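Stonine 2, pinza doméstica de dos dedos
Ref. 151 - Jasamitz, equipamiento para casa y taller

La Stonine 2 coge cosas. Conviene empezar por ahí, porque el catálogo anterior prometía que «llevaba la casa» y en septiembre tuvimos que contestar muchos correos. Recoge una mesa a su ritmo, que es el de un adolescente al que se lo han pedido tres veces. Las tazas y los cuencos los agarra por el borde, y la cerámica lisa y con brillo sigue siendo la asignatura difícil.

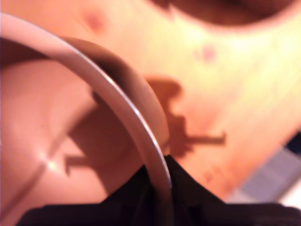
Borghild Haugland: La tengo desde otoño. Quitar la mesa, bien, si no hay prisa. Fregar ni lo intenta, y doblar una camiseta le lleva lo mismo que a mí ver las noticias. No la devuelvo, pero tampoco he despedido al lavavajillas.

Qué hace hoy: levantar, trasladar y soltar objetos rígidos. En taller, pasar piezas de una bandeja a otra sin quejarse del turno.
Qué hace a medias: tapas con bisagra, cables, papeles sueltos, cualquier cosa que cambie de forma al tocarla.
Qué no hace: decidir qué es basura. Eso sigue siendo motivo de discusión entre humanos.

El modo Orden, desarrollado con Mamlow, funciona mejor en superficies despejadas - es decir, en las que menos lo necesitan. Para rincones donde conviven electrodomésticos, papeles y recuerdos de viaje recomendamos el mando manual y una tarde libre.
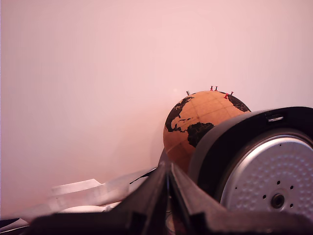 Stonine 2 ante una tapa con placa metálica y un globo de corcho con chinchetas.

Datos
Apertura máxima: 60 mm
Carga: 400 g
Color: negro mate
Garantía: 2 años
Compatible con brazos Holmgren

No se incluyen el brazo ni la paciencia. Dudas técnicas: Aslak Sandberg, servicio posventa.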